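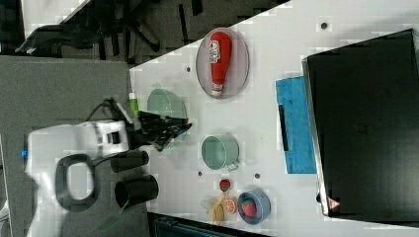
Troseo opens shared play kitchen store for nurseries

03/06/2021

Troseo, the toy and household goods lending service, has opened a store of play kitchen items for nurseries and childminders. The stock list runs to 293 separate pieces, covering tableware, toy food and small household items. Members can borrow from it for up to 40 days at a time.

The service was set up after a survey of local settings found that play kitchens were often short of plates and cups, while toy food was bought in large mixed tubs and seldom sorted. Of the 68 settings that replied, most said they would sooner borrow a balanced set than buy one.

Each set is laid out on a white table before packing and checked against a printed sheet. Tableware is listed first, then bottles, then food. Cups and bowls are placed with space between them so that rims and handles can be inspected. Small food pieces are grouped near one another and checked last, as they are the items most often missing from a returned box.

Yến Lò, who runs the checking table, said the order of work had been changed twice during the trial. "We used to start with the food. It took too long, and small pieces ended up under the plates," she said. "Now the large items are settled before any fruit comes out of the bag."

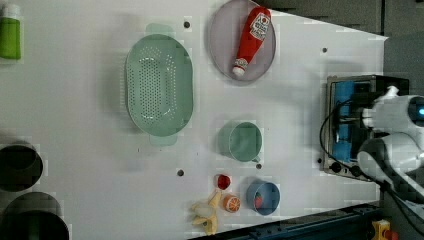 The kitchen set is the most requested of the four on offer. It includes a round plate, a green cup, a blue cup, a mint-green colander with a tab at each end, and a red ketchup bottle with a white cap. The food list for the same set has a banana with its peel partly open and half an orange showing the segments. Settings may ask for extra fruit when they book, but plates and bottles are fixed at the number on the sheet.

Cleaning is done on return. Hard plastic items are washed in warm water with a mild detergent, rinsed and left on racks. The holes in colanders are brushed from both sides. Bottles are opened where the cap allows it, and the thread is checked for dirt. Any piece with a split or a sharp edge is withdrawn — it is not repaired — and a replacement is taken from spare stock.

Boxes are supplied by Pakzad in two sizes. The larger has a loose divider, with tableware on one side and food on the other. A first version had three sections, but the narrow middle one would not take a bowl lying flat. Dorin Bălan, who looks after the boxes and transport, said the fixed divider had also cracked in several of them. The current version lifts out for washing.

Booking is through the Dotow system already used for the outdoor toy service. Existing members keep their login and do not need to register again. New members must give the name of the setting, the age range of the children and a contact number for collection. Sets containing the smallest food pieces are not lent to rooms for children under three.

Collection is from the Grarkum site, at the side entrance. Delivery can be arranged for settings without a vehicle, subject to a minimum of two boxes. Requests for the second half of June are now being taken, and the stock list can be had from the front desk or by email.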